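Rudix Two-Arm Teaching Kit

Move the two leader handles and the arms on the bench copy you. Each run is saved as one demonstration – joint angles, gripper opening and camera video. Recording starts and stops from the foot pedal.

Memory: 3000 demonstrations
Setup: clamp both arms to a plain table
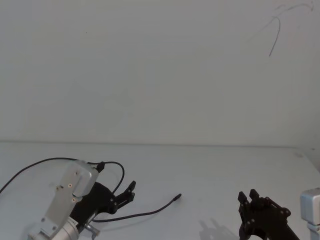
Paweena Intarasuk writes that new operators should practice slow gripper closes before they save any runs.

Spare fingers: part 308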